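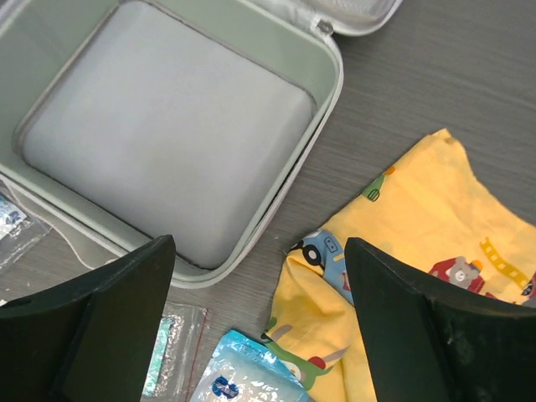

The Clistham case is sold empty or as a packed first-aid kit. It is a gray-green zippered case with rounded corners, and the floor inside is smooth and flat, so small packets are easy to pick out. The lid folds right back on the table while you pack.

Empty case: order no. 70
Packed kit: order no. 240

Lay the first-aid items out next to the open case before you start - bulky things go in first. 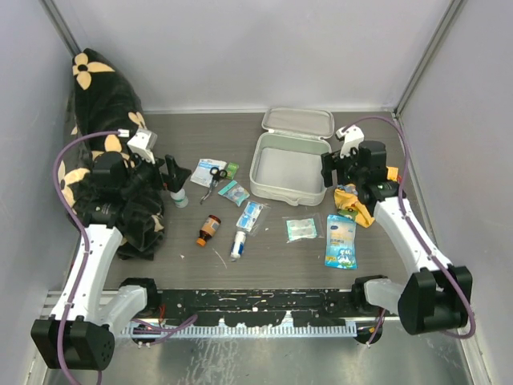
Packing and refills

Put flat packets along the sides and check the dates every July. Refill packs come in sets of 2 or 3 from our Delterbridge store. For larger orders, ask for Declan Hoani. 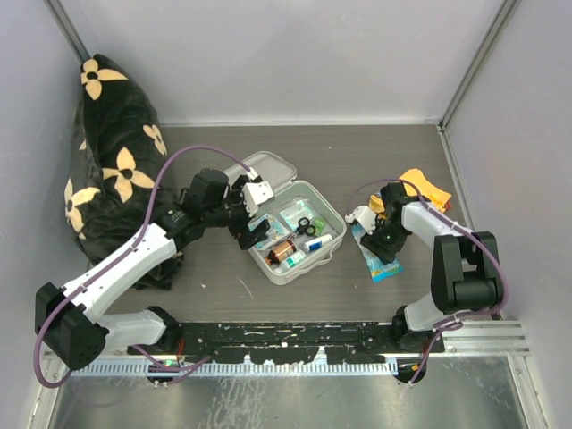 Clistham case, open, with packets at the left side.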